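Setting the shared table

6 min read

Print | E-mail

Most workplaces have one table that does everything. At Bakker, a drafting and costing office in Endby, it is the long one between the two banks of desks. Drawings are checked on it in the morning, lunch is served from it at noon, and by one o'clock it has to be fit for drawings again.

Nesrin Çetinkaya has managed the lunch side of that arrangement since July. Her background is in catering supply, and she treats the table as a layout problem. Her first rule concerns the surface. A gloss finish wipes down in one pass, but it shows every smear when the ceiling lights are on, so the cloth must be damp and well wrung, followed by a dry one. Spray cleaner goes on the cloth and never on the table. Applied directly, it pools along the edges of anything left standing and leaves a grey line.

The second rule concerns trays. Çetinkaya prefers long and shallow to short and deep. A shallow tray can be loaded from either side, its contents can be read at a glance, and a flared rim gives the fingers somewhere to go when it is lifted. The drawback is capacity. A deep tray holds a second layer, and on a busy day someone will always want one. She keeps the deep ones for the cupboard.

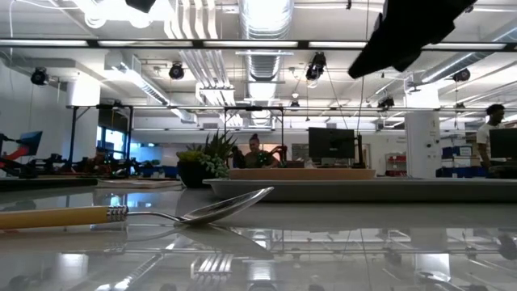 Serving spoons are harder to get right than trays. The joint between handle and neck is where most of them fail, and a metal collar at that point is worth paying for. Çetinkaya checks each spoon by holding the bowl in one hand and twisting the handle with the other. Any movement at all and it is retired to the plant shelf, where it does useful work as a trowel.

Handle colour matters more than catalogues suggest. A pale or tan handle can be found on a grey table. A bare steel one disappears into its own reflection, gets swept up with the paper napkins and is thrown out. Bakker lost 9 spoons that way in one winter before the order was changed. The replacements came from Jastomik, a restaurant wholesaler in Wokatville, in a mixed carton of 15.

Plants are allowed on the table under conditions. They share one pot, placed at the end of the tray, where it acts as a stop and keeps people from sliding things toward the paperwork. Succulents suit the job well. They tolerate dry office air and drop little. Trailing kinds should be turned so that the growth hangs away from the food, and anything with stiff points belongs on the side where people do not reach. Water the pot in a sink and let it drain before it goes back.

Paper is the weak point of the whole scheme. Books and loose sheets stay on the table through lunch in spite of a standing request to move them, and Çetinkaya no longer argues the matter. She asks that they be stacked flat at the far end, edges squared, with no cup on top.

Clearing follows a fixed order: food, tray, spoons, cloth, dry cloth. The pot stays where it is and is lifted only for wiping underneath. Spoons with fitted handles are washed by hand and dried upright, handle down, so that water does not sit in the collar. The tray is dried on both faces before storage, as a wet one will mark the shelf.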